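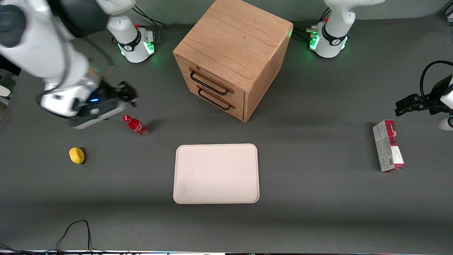 Citside 500 Height-Adjustable Table Frame

Item no. 1751
Sold by Devgate. Frame only, top not included.

Overview

The Citside 500 is a two-column sit-stand frame for benches, packing stations and desks. It accepts any flat top of suitable size and is delivered in two cartons. The columns are driven by one motor each and are kept level by a shared control box mounted under the top.

The frame replaces the earlier Citside crank model. Tops drilled for the crank model fit without changes – the hole pattern is the same. The crossbar is new and does not fit older legs.

Specifications

Columns: 2, three-stage, rectangular tube
Column travel: 500 mm
Travel speed: 33 mm per second, no load
Foot type: T-foot, offset to the rear
Leveling range: 6 mm per foot
Crossbar: telescopic, locks with four set screws per side
Finish: powder coat, matte
Control: wired handset, up and down keys, 6 memory positions
Duty cycle: 2 minutes on, 18 minutes off
Warranty: 5 years on frame, 2 years on motors and control box

Choosing a top

Solid wood, particle board and compact laminate are all suitable. The top should be at least 18 mm thick to hold the supplied screws. For thinner tops, order the through-bolt kit. Solid wood moves with the seasons, so use the slotted holes in the side brackets and do not fully tighten the outer screws.

Assembly

Two people are needed to turn the frame over. Lay the top face down on a blanket, fit the columns to the crossbar, and square the frame before tightening. Plug both motor cables into the control box before connecting power. Hold the down key until the frame reaches its lowest point and stops. This sets the zero position and must be repeated after any power cut during travel.

Leave 25 mm of clearance to walls and fixed shelves. Leave enough slack in all cables for full height.

In the box

Two columns with motors
Crossbar in two parts
Two feet with leveling pads
Two side brackets
Control box, handset, power cord
Screw pack and hex key

Accessories

Cable tray, steel mesh
Through-bolt kit for thin tops
Locking casters, set of four – these raise the frame by 70 mm
Gautier clamp-on power strip, three outlets

Delivery and returns

Frames ship from the Lekport warehouse. Unopened cartons can be returned within 30 days. Opened frames are accepted if the columns have not been run under load. Report shipping damage before assembly and keep the foam inserts.

Product contact: Lovisa Sæther
Spare parts: Wendelin Camenzind

Page revised January 21, 2020. Duty cycle corrected.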